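Notebook, bimanual bench, Durnville lab
19 Apr 2019

Good day on the contact controller, so writing it down while it's fresh.

Started with the thing that has been bugging me all week: the left arm chatters when it goes from free motion to touching something. Spent the first hour convinced it was gains. It wasn't gains. The force estimate was being filtered twice, once in the driver and once in Jukora (our wrapper, for anyone reading this from the other bench), so by the time the planner heard about a contact the arm had already pushed past it. Took the second filter out and left the driver one alone. Plotted both against the raw torque signal and the difference is beautiful, you can see the edge again!

Control loop stays at 200 Hz. I tried running the contact check in the same thread as the loop and it fits fine, so the extra process is gone, along with its queue and the config file that went with the queue. Very happy to delete that.

New contact logic, in case I forget how I set it up:
- approach in position mode until the guard trips
- guard is on the change in estimated force over 7 ticks, no absolute threshold
- on trip, freeze the target pose, switch to impedance mode, then ramp
- if the ramp hasn't settled in 59 ticks, back off along the approach normal and flag it

The back-off direction used to come from the tool frame, which was wrong whenever the wrist was tilted. Now it comes from the planned approach. Old logs from December have the tool-frame version baked in, so don't compare back-off paths across the two.

Perception side: the lid plane fit is much steadier with the new mask. White plastic on pale wood is a mean test for the segmenter, and it kept handing me a box outline that leaked into the table along the front edge. The Wickramasinghe branch has a refinement pass that snaps the outline to depth discontinuities, and I merged it after lunch. One conflict, in the camera extrinsics loader, kept ours. The box pose no longer wanders when an arm hides part of the lettering, which was the whole reason I wanted it.

Planner: the right arm is a keep-out volume for the left and the other way around, and the volumes were fat enough that the planner refused perfectly good two-arm starts. Shrunk the padding on the fingers only. Links keep the old padding. Plans come back much faster now, and the planner picks sensible elbow positions instead of the strange folded ones.

Left orange finger down on the lid, with the right gripper's fingers over at the side of the workspace: 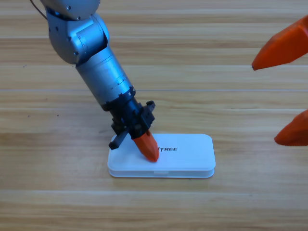
Why freeze the target pose at contact instead of letting the planner update it? A fresh pose estimate can land a little below the real surface, and the impedance controller would read that offset as a command to push harder.

I want to revisit that once the pose filter has a proper covariance coming out of it. Right now it publishes a constant, and I'd forgotten that until I went looking.

Still open:
- log viewer drops the mode-switch markers when you zoom, makes the ramp plots hard to read
- Stosovbridge people asked for the guard as a standalone node, should be easy now that the queue is gone
- 3 replay tests fail on the new padding, I think the expected paths are just stale but check before regenerating
- right arm still has the double filter, same fix, don't forget the launch file

Branch is pushed, contact-guard-2. Pull before touching the driver config, I renamed two of the keys.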